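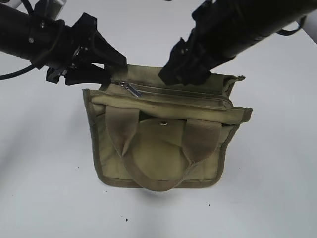
By Océane Petrenko
Opinion | Saturday

My neighbor Thaddäus walked into the shoe repair place in Lusow last January with a winter coat over his arm, and he walked out again with the same coat and a piece of advice, which was to buy another one. The coat had a stuck zipper. I have been stewing about it ever since, I'm afraid, and my family would like me to stew on paper for a change. 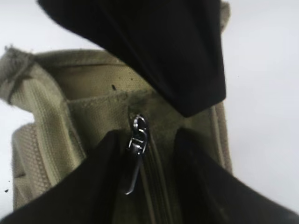 Mending used to be a thing a town simply had, like a bakery or a barber. My mother took everything to Gruber's on the corner, and I do mean everything - coats, satchels, the cover of the piano stool. A canvas bag in that coarse, basket-like weave would have gone over the counter along with the rest, and Mr. Gruber would have rubbed the cloth between finger and thumb and told her to come back after lunch.

I know what the answer is, because my son gives it to me at dinner. A new zipper costs 12 dollars to put in and a new coat costs 70, and people are busy, and so on.

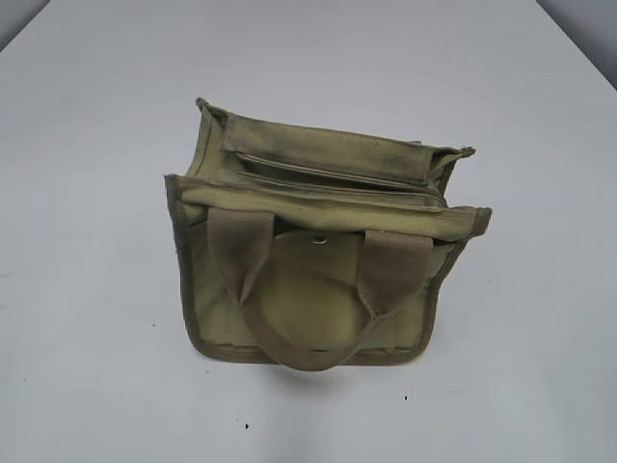
But he is comparing prices, dear boy, and I am talking about knowing how. When the last person in Lusow who can set a zipper retires, we won't get her back by wanting her. I'd love to see the high school bring back a sewing class, and I'd love to see the town let her have that empty storefront on Henda Street for a rent she can manage.

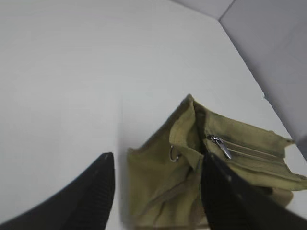 Olive-green fabric pouch, crumpled.

Thaddäus still wears the coat, by the way. He pulls it on over his head.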